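Home | Places to stay | How we check | Journal | About us | Contact

About Ruster

Ruster lists old buildings you can sleep in. Castles, priories, mills, a couple of gatehouses, one former customs house with very bad stairs. Most of them call themselves historic, and a fair number call themselves luxurious. We tend to doubt both until someone from our office has stayed there and paid for the room.

The business was started by Ghassan Yammine and Catriona Purves, who had spent years writing hotel brochures for other people. They knew how the phrases got made. A "medieval banqueting hall" might be a dining room from the 1920s with a suit of armour bought at auction. A "tower suite" might be two flights up a water tank. The brochures were rarely lies, exactly, but we wouldn't have booked a holiday on the strength of one. 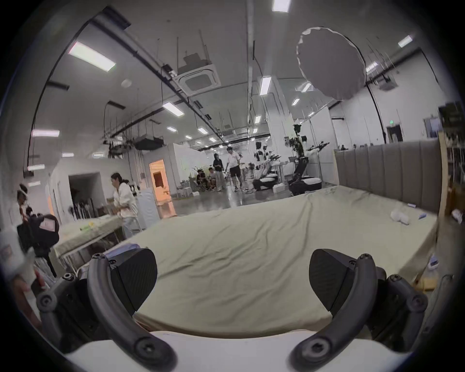 Table with a pale green cloth.

How a place gets on the list

An owner writes to us, or a guest does. We ask for whatever papers exist on the age of the building and we read them, which can be slow going. If the family legend says a king slept there, we want to know which king and who says so. Usually the answer is a plaque. The plaque usually went up when the bar did.

Then one of us books under their own name and goes for 2 nights. Davoud Tabrizi does most of the northern stays and Charito Lumbao most of the rest. They look at the beds, the heating, the noise, the breakfast and how far the car park is from the door. They also look at how much of the old house a guest is allowed into. Plenty of castle hotels put you in a modern wing behind the stables and let you see the castle on the notepaper.

Oncombe is a good case. The owners told us it was thirteenth century, and the cellar may well be. Everything above it was rebuilt after a fire. We listed it anyway, said so on its page, and they were cross with us until September, when the bookings came in. Divach went the other way. Its website undersold it badly and we nearly didn't bother going. The chapel ceiling is worth the drive, though the mattresses were not when we stayed.

So far we have looked at 323 places, and we turned down far more than we took. 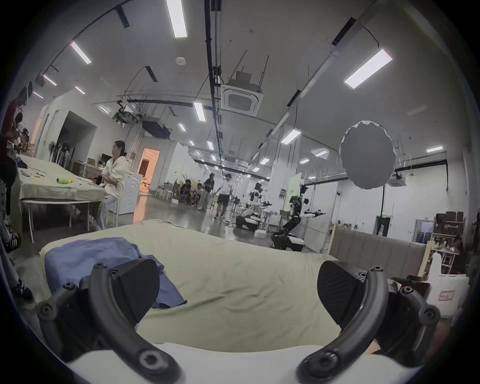 What we don't do

We don't give stars. We have never worked out what the fourth one is for.

We don't take money to move a place up the page. Owners pay the same yearly fee once they are listed, and we know perfectly well that a fee of any kind gives readers a reason to be wary of us. Be wary, then. Read the page, look up the building, and tell us if we've got it wrong. Angelica Dagdag deals with corrections and puts them at the top of the page in question.

We don't do ghosts either. Owners are free to mention them at check-in.

Who we are

There are 13 of us, mostly part-time, in rented rooms over a shoe repairer. We have no plans to grow much, and we'd be suspicious of ourselves if we did.

Related reading

- What "restored" means, and what it leaves out
- Aquino: a fine staircase and a poor dinner
- Moats, and whether you want a room facing one
- Questions to ask before booking a four-poster
- Divach revisited: new beds, same road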